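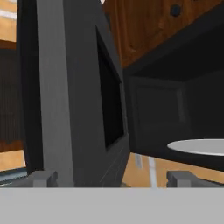 문이 덜 닫힌 상태에서 표시등만 꺼지는 건 예전 모델에도 있던 증상이라고, 지르쿠스 사용자 게시판의 한 이용자는 적었다. 힌지를 갈고 나서는 재발하지 않았다며 이번 점검 대상에 구형도 넣어 달라는 요청을 덧붙였다.

주방가전 업체 버브리지(Berbridge)가 전자레인지 '지르쿠스(Girkus)' 계열의 도어 힌지와 래치 부품을 무상 교체한다. 접수는 9월부터 받는다. 대상은 옆으로 열리는 도어를 쓰는 363개 로트이며, 상판 개폐형과 빌트인 서랍형은 제외된다.

회사 공지에 따르면 문제가 된 부위는 하단 힌지의 핀과 부싱이다. 부싱의 내경 공차가 설계값을 벗어난 부품이 일부 로트에 섞였고, 개폐가 반복되면서 도어 자유단이 아래로 처지는 현상이 보고됐다. 처짐이 커지면 래치 훅이 본체 쪽 슬롯에 비스듬히 들어간다. 이 상태에서는 문이 닫힌 듯 보여도 인터록 스위치의 접점 시점이 어긋날 수 있다.

전자레인지의 도어 인터록은 통상 1차 스위치와 2차 스위치, 감시 스위치로 구성된다. 문이 열리면 1차와 2차가 차례로 회로를 끊고, 두 스위치가 모두 끊지 못할 경우 감시 스위치가 회로를 단락시켜 퓨즈를 끊는다. 버브리지는 해당 로트에서 감시 스위치가 작동하지 않은 사례는 접수되지 않았다고 밝혔다. 다만 래치가 비스듬히 들어간 제품에서는 동작 순서가 뒤바뀌어 정상 사용 중에 퓨즈가 끊긴 사례가 확인됐다. 소비자가 체감하는 증상은 대부분 '조리 중 갑자기 꺼지고 다시 켜지지 않는다'는 것이었다.

시험은 아폴라비(Afolabi) 시험소가 맡았다. 시험소는 도어를 90도까지 연 상태에서 자유단 상단에 하중을 걸고 처짐량을 측정했다. 이어 분당 4회의 속도로 개폐를 반복하면서 600회마다 힌지 유격과 래치 중심의 편차를 기록했다. 시험 보고서는 래치 중심 편차가 2mm를 넘는 시점부터 접점 순서의 역전이 나타난다고 적었다. 부싱이 공차 안에 있는 비교군에서는 같은 조건에서 역전이 관찰되지 않았다.

누설 전파 항목은 별도로 측정됐다. 도어 둘레의 초크 구조는 문과 본체 사이의 틈이 일정할 때 성능이 유지되며, 처짐이 생기면 위쪽 모서리의 틈이 먼저 벌어진다. 시험소는 처짐이 가장 큰 시료에서도 측정값이 허용 기준 안에 있었다고 보고했다. 측정은 물 부하를 넣고 최대 출력으로 가동한 조건에서 이뤄졌다. 유리 트레이를 뺀 조건과 빈 가동 조건은 시험 범위에 들어 있지 않다.

교체 부품은 질라드(Zillard)가 공급한다. 기존의 수지 부싱 대신 소결 금속 부싱이 들어가고, 핀 끝단에는 이탈 방지용 와셔가 추가된다. 래치 훅의 형상은 그대로다. 교체 뒤에는 기사가 도어를 닫은 상태에서 상하 틈을 재고, 인터록 접점 순서를 계측기로 확인한 다음 점검표를 남긴다. 퓨즈가 이미 끊어진 제품은 퓨즈와 감시 스위치를 한 조로 교체한다. 감시 스위치는 단락 전류가 한 번 흐른 뒤에는 접점이 손상됐을 가능성이 있어 재사용하지 않는다.

로트 번호는 도어를 열었을 때 본체 앞면 안쪽에 붙은 라벨에서 확인할 수 있다. 라벨이 훼손된 경우에는 뒷면 명판의 제조 번호로 조회한다. 접수는 버브리지 서비스 창구와 판매점에서 받으며, 구매 영수증은 요구하지 않는다. 중고로 구입한 제품도 대상이다. 방문 교체가 원칙이고, 부품만 따로 보내 주지는 않는다. 고압 커패시터에 잔류 전하가 남을 수 있으므로 사용자가 외함을 여는 작업은 금지된다.

회사는 교체 전까지 문을 손잡이 반대 방향으로 누르거나 열린 문 위에 물건을 걸어 두지 말라고 안내했다. 다음 증상이 있으면 플러그를 뽑고 사용을 중지해야 한다.

문을 닫을 때 래치가 한 번에 걸리지 않고 들어 올려야 걸리는 경우
문을 열었는데도 회전판이나 팬이 계속 도는 경우
닫힌 문의 위쪽과 아래쪽 틈이 눈에 띄게 다른 경우

팬의 경우 일부 기종은 조리가 끝난 뒤 냉각을 위해 짧게 도는 것이 정상 동작이다. 해당 기종은 설명서의 '냉각 운전' 항목에 표시돼 있다.

구형 모델의 포함 여부에 대해 버브리지는 힌지 규격이 달라 이번 부품을 그대로 쓸 수 없다고 답했다. 구형에서 같은 증상을 겪는 사용자는 일반 수리로 접수하되, 도어 처짐이 확인되면 점검비를 받지 않는다. 구형용 부싱의 공급 일정은 정해지지 않았다.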